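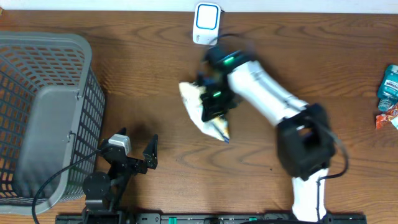

Ayer me tragué entera la entrevista del ministro de Exteriores sobre las sanciones a Wurkum y sigo de mal humor. Cuarenta minutos largos y ni una frase que se pudiera apuntar. Que si diálogo, que si firmeza, que si las dos cosas a la vez. La vi en el portátil, con la libreta al lado, y al final lo único que tenía escrito era la palabra "calendario" con un signo de interrogación. Las vetas de la madera, onduladas, de ese marrón cálido, tenían más recorrido que el argumento del señor ministro. En fin. Voy por partes porque tengo prisa y luego salgo.

Primero, lo del levantamiento parcial. En noviembre nos dijeron que no se tocaba nada hasta que hubiera elecciones locales con observadores. Ahora resulta que se pueden abrir ocho partidas arancelarias "como gesto". ¿Gesto de quién y a cambio de qué? Nadie se lo preguntó. El presentador pasó a otra cosa, a la polémica del avión, que daba más juego.

Segundo: los puertos. La naviera Stadska lleva meses pidiendo volver a la ruta y me parece lógico, es su negocio. Pero una cosa es que lo pida una naviera y otra que el ministerio lo presente como política exterior. El comunicado de la empresa salió 2 días antes de la entrevista. Léanlo si lo encuentran – hay párrafos que suenan casi iguales.

Tercero, y aquí es donde me enfado. Los que salieron de allí. En mi barrio hay bastante gente que vino de Wurkum, unos por la crisis y otros por lo de las universidades, y no están todos de acuerdo, ni mucho menos. Los mayores quieren mano dura. Los hijos, depende. Muchos quieren poder mandar dinero sin que el banco les bloquee la trasferencia tres semanas. Pues de las remesas, cero. Ni una mención en toda la entrevista.
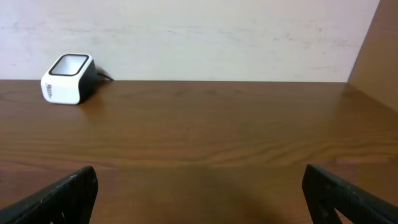

La mesa, con la pared al fondo.

Sigo. La oposición tampoco se luce. El portavoz salió a las dos horas diciendo que esto es "rendirse", y cuando le preguntaron qué haría él contestó que esperar. Esperar llevamos 19 años. Las sanciones se aprobaron con un gobierno suyo, se ampliaron con otro y nunca se han evaluado en serio. El boletín Flutia publicó una serie sobre el tema el año pasado, siete entregas, aburridísima y muy buena. La recomiendo aunque haya que leerla a trozos.

Mi postura, por si alguien la pregunta en los comentarios: no estoy en contra de abrir. Estoy en contra de abrir a escondidas y un viernes de puente mental. Que vaya al pleno, que se vote, que cada diputado ponga su nombre. Y las remesas primero, los contenedores despues.

Lo de la plataforma Gidey lo dejo para otro día, que tiene tela. Han juntado firmas para que comparezca el ministro y creo que van a conseguirlo, pero no he podido leer el texto completo y no quiero meter la pata como la otra vez (gracias a los que me corrigieron, ya está arreglada la entrada).

Si alguien grabó el debate de la noche en la radio, que me pase el enlace. Me lo perdí por quedarme dormida.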